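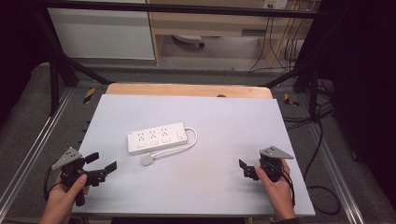

Budgeting for a second hand-held gripper station: what am I leaving out?

Posted by Meenakshi Goel
Friday, December 26, 2025
4 min read

We have one bench for recording demonstrations with a pair of hand-held grippers, and I have been asked to price a second one for next year. The tasks are small household jobs on a tabletop. At the moment it is mostly power strips: picking up the plug, straightening the cord, pressing the rocker switches. The person at the bench holds one gripper in each hand and works over a light gray board.

I have a quote from Gutden for another pair of grippers with mounting plates and cables. I also have a price from Sivard for the frame, in black bar and aluminum rail like the one we have. Those two items are most of the money and I am fairly comfortable with them.

What I am unsure about is everything else. When the first bench was set up I was not involved, and the paperwork only lists the large items. My manager wants one number in January and does not want me coming back in March for another. The specific things I would like help with:

Do I need a complete spare pair of grippers, or only spare fingers?
How much should I put down for props and small parts?
Is it worth buying a second computer, or can two benches share one?

The new bench would run four mornings a week to start with. We have a room for it, so rent is not part of this.

Gergely Tóth

Spare fingers, and one spare gripper. I would not buy a full second pair. In the two years we have been running, we have replaced fingers many times and a whole gripper once. Ask whether left and right are the same unit before you order. On ours they are the same and only the plate is turned, so one spare covers either hand. If yours are handed, you will need to think again.

Cables are the part I would put more money into. They hang off the grippers all day, they get pulled every time somebody reaches across, and they fail at the connector end. We keep 3 spare cables per bench and reorder when we open the last one. When we did not do this we lost most of a week in November waiting for a delivery, with the operator already booked and paid.

For small parts I would put down 200 dollars for the first quarter. That is for tape, cable ties, clamps, a box of screws and a second work board. Get the second board at the same time as the first so the color matches. We bought ours later from Malhotra and it was a slightly different gray, and then we had to decide whether to swap both. We did swap both.

Props are a separate line. If you are working with power strips, buy several of the same model in one order, and then a few different ones. Shops change models without changing the name on the listing. My last prop order for a similar job came to 154 dollars including shipping, and it was enough for one task.

Do not share the computer. I know it looks like an easy saving. If one bench has a problem then both stop, and you will be paying two people to wait.

Yogesh Semwal

just get two of everything

Paloma Holloway

I agree with Gergely on the cables and mostly agree on the computer. We did share one for a while and it was fine when the two benches ran at different times of day. If yours is four mornings a week and the old bench can move to afternoons, you could put off the second computer for six months. I would still write it in the budget and mark it as a later purchase, so it has been approved when you want it.

A few lines that were missing from our first budget at Trovstead:

Storage. Every session makes files and they add up faster than the hardware people expect. Measure one normal morning on the bench you have and multiply.

Operator training. Our new people needed over 200 practice runs before we kept anything they recorded. Those hours are paid and produce nothing you can use. Jytte Kjærgaard, who did our planning that year, had it down as two days and it was closer to two weeks.

Setup time for the frame. Sivard's price is probably for parts. Ask who puts it together and who checks that it matches the old one. If the heights and angles are different between the benches you may find that out after you have recorded a month of work on both.

Electrical work. Look at where the outlets are in the room before you decide where the bench goes. We had to pay to have one moved, and the electrician cost more than the work surface did.

I would also ask Gutden how long a repair takes and whether they will lend you a unit in the meantime. If the answer is more than two weeks and no loan, then I would change my mind and buy the full spare pair — it is cheaper than an idle bench.

Meenakshi Goel

Thank you both. I checked and our left and right are the same unit, so I will put in one spare gripper, extra fingers and three cables. The computer goes in as a July item. I have written to Gutden about repair times and will add their reply when the office opens again.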